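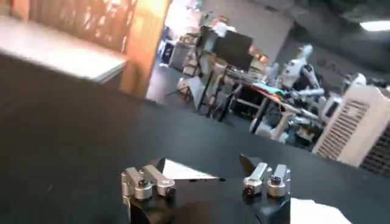 On 8 May 2018, a list member wrote:

> I've been told the Farnau coverlets were all woven in one piece on a wide loom, and that a centre seam means a later copy. Is that right? Mine has a seam and the pattern is out by a thread or two where the halves meet. The wool is dark blue and the ground is undyed cotton.

I wouldn't go by the seam. Most of the early Farnau coverlets were woven on narrow household looms, as two lengths from the same warp, then sewn up the middle by hand. A small mismatch at the join is common. The wide loom only came in after the mill at Gundcombe opened, and even then a lot of people kept weaving at home.

The Gundcombe museum has 31 coverlets catalogued and all but four are seamed. The four in one piece are the later ones. They also have a woven border on three sides, where the older ones usually have a plain hem.

The colour doesn't help much with dating. Indigo was used the whole way through. Look at the cotton instead: handspun is uneven and you can feel it, while mill cotton is quite flat. Check the sewing thread in the seam too, as many were taken apart for washing and resewn.

The Fedoruk pattern book has the drafts, if you can find a copy. Yours might be on page 99, the one with the small wheels. The Jellenov reprint leaves out the borders.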